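April 13, 2018

What a good day! I finally started on the little bottles and pots and caps that have been living in three different drawers since we moved, and I am so pleased with how it's going that I have to write it all down before bed, even though it's late and my feet hurt.

It began with the bins. I'd ordered them from Forasura back in the winter and then let them sit in their box behind the door (shame on me). They're the open-fronted kind, where the lip slopes down so you can reach in and grab what you want without lifting anything off a shelf. I had one in my old place and used it for onions. Now I want a whole row of them along the wall by the window, and I spent a happy half hour this morning holding a tape measure up and scribbling numbers on the back of an envelope. The shelf board comes out at 1,190 millimeters, which I measured twice, and it will go up as soon as I find the right brackets. Kavberg had some nice plain ones in the catalog. I'll go look in person next week.

Then came the drawers. I tipped all of them out onto an old sheet on the floor and sat down in the middle with a cup of coffee. Oh, the things in there! Seed packets from two summers ago, a bag of clothespins, half a candle, the key to a padlock I no longer own. And bottles, bottles, bottles. Some had dried up to nothing and went straight in the trash. A few were from the craft fair last July, when I was sure I was going to make my own hand oil and give it to everybody. I still might! The recipe was in there too, folded up very small, with 315 written in the corner and circled. Grams? Dollars? I have no idea, but I kept it.

My plan is to sort by what I do with a thing and forget about what shape it is. Kitchen things together, garden things together, and one bin for the tiny stuff that rolls away. I tried sorting by color first and it looked wonderful for ten minutes, and then I couldn't find the vanilla. So that was that.

Lunch was soup from the Yüksel place on the corner, eaten standing up – I didn't want to lose my momentum. The lentil one, with extra lemon. I should get that every Friday.

After lunch I moved over to the white table. I love that table. It has its faint gray scuffs and I've stopped trying to scrub them off. It's the perfect height for this kind of work and light enough that you can see every little thing you put down on it. Blue looks so cheerful against it, too! I'm glad I didn't go for the clear plastic.

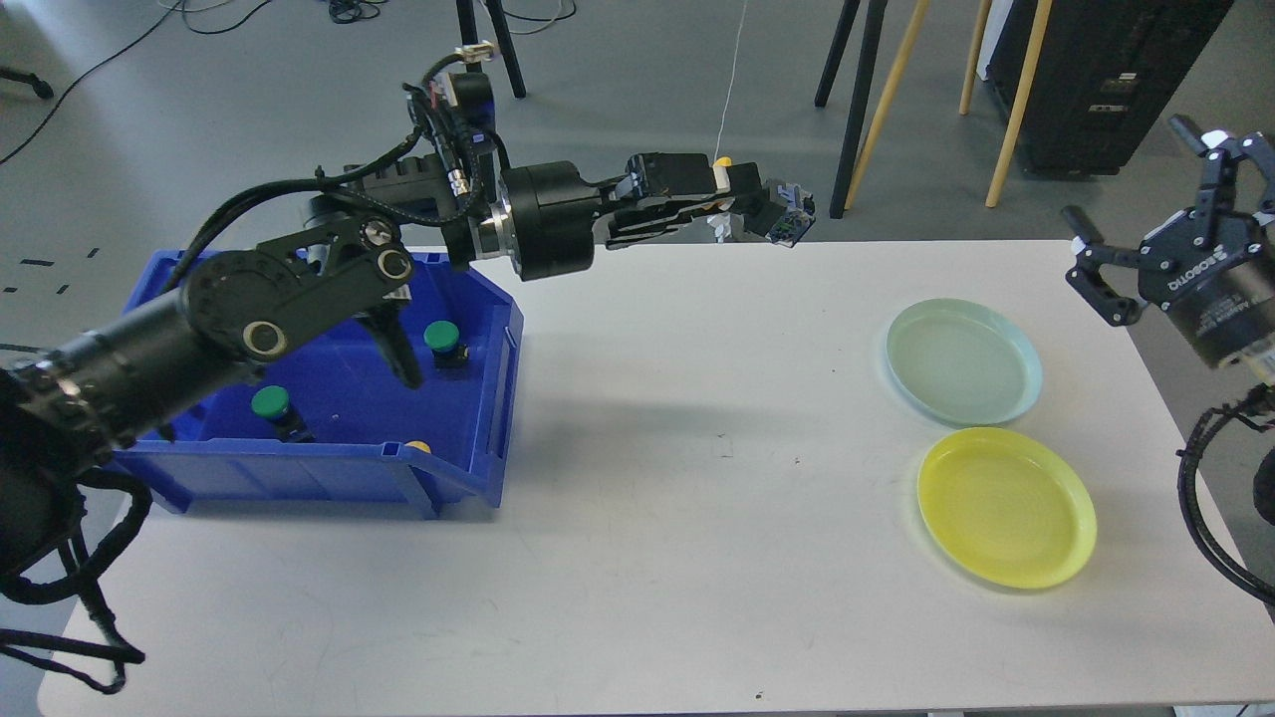 Blue bin on the white table, green caps inside, round plates over on the right.

I do want to wash more of those round plates and use them for sorting. They're so handy for small parts, and a plastic one doesn't mind being knocked around. A muffin tin would work too, if I could remember which box the baking things are in.

Still to do: labels. I have a roll of 40 from Werkex, plain white, and I want to write them by hand with the good marker. Big letters. Also the rest of the sheet on the floor, which I have folded over on itself and am stepping around until tomorrow. And call about the brackets before I drive all the way out there.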